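Main page Contents Recent changes Related articles Talk

Grotano handover fault

The Grotano handover fault was a recurring error in the two-arm control software used at the Atameo household robotics workshop. It caused one arm to let go of an object before the other arm had properly taken hold of it, or, less often, caused both arms to keep holding on and pull against each other. The fault is named after Grotano, the program that decided when a grip counted as finished. It was first written up in April by Domnica Chiriac, who looked after the workshop's test tables, and it is still brought up fairly often when people talk about how two arms ought to share a job.
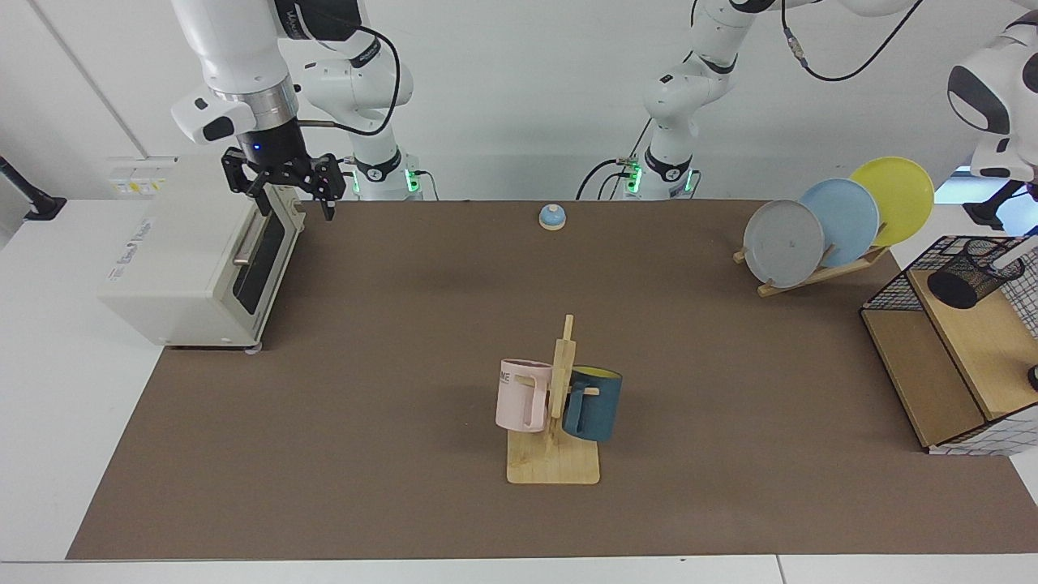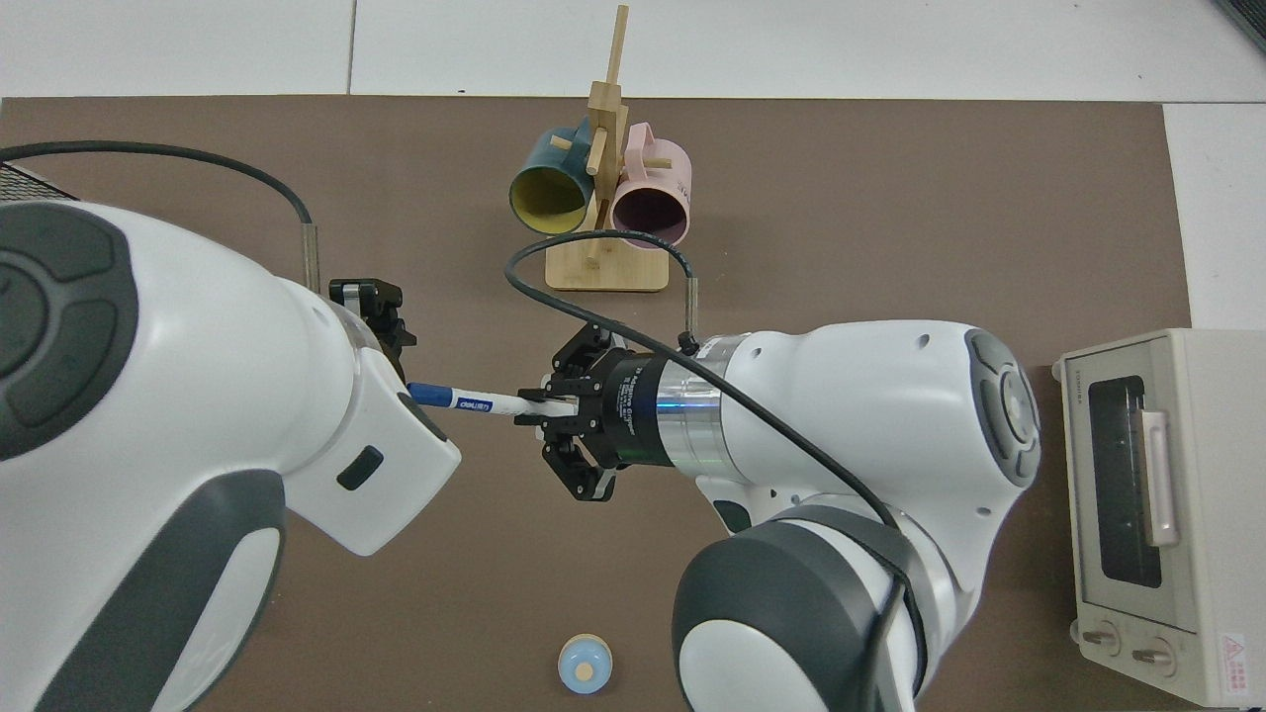 Two white robot arms at a tabletop with a brown mat, a toaster oven and a wooden mug tree.

Background

Passing a thing from one hand to the other is something most people do all day long without a thought, and it is surprisingly hard to teach to a pair of machines. Each arm has to know where the other one is, how firmly it is squeezing, and when the moment has come to let go. Atameo's tables were set up with ordinary kitchen and desk items, and the handover was practiced mostly with light objects, such as pens and spoons, which could be dropped many times without much harm done.

Grotano settled the question of timing with a very simple rule. When the receiving gripper reported that its fingers had stopped closing, the program waited 250 milliseconds and then told the giving gripper to open. The wait was meant to leave room for a short delay in the messages between the two arms – a generous amount of room, or so it seemed when the rule was written.

The fault

The trouble was that fingers can stop closing for more than one reason. They stop when they have a good hold, of course, but they also stop when they catch on the rim of something, or when they bump against the other gripper. Grotano treated all of these as success. In a review of 1000 recorded handovers, Chiriac found 61 in which the object was released too early. Most of these ended with nothing worse than a pen rolling across the mat, but a few dropped objects ended up beneath a moving arm, and people had fallen into the habit of reaching in to fetch them.

It was this habit, more than the drops themselves, that turned a small nuisance into a safety matter. An arm that had lost its object did not stop. It carried on with the rest of its planned path – empty-handed, so to speak – and a person leaning over the table could easily be in the way. No injuries were recorded, although one operator had a sleeve caught briefly and the table was shut down for the remainder of the afternoon.

The opposite form of the fault, in which neither arm let go, was traced to a lost message. It put a steady strain on the wrist joints, and two of them had to be replaced.

Repair

A corrected version, prepared with the help of the Stoica test group, asked the receiving arm to give a gentle tug before the other one opened. If the tug met no resistance, both arms stopped where they were and waited for a person to press a button. The same version halted all motion whenever a gripper closed further than the known width of its object. Reaching over the mat was forbidden until the arms' power had been switched off, and a long pair of plastic tongs was hung beside each table for anything that rolled out of easy reach once they were still.

The change made each handover a little slower, which was grumbled about at first. Chiriac's follow-up covered 833 handovers and found no early releases, though she noted that thin, slippery objects had hardly been tried and that the tug could still be fooled by something wedged against the table. Later versions kept the tug and shortened the pause that came before it.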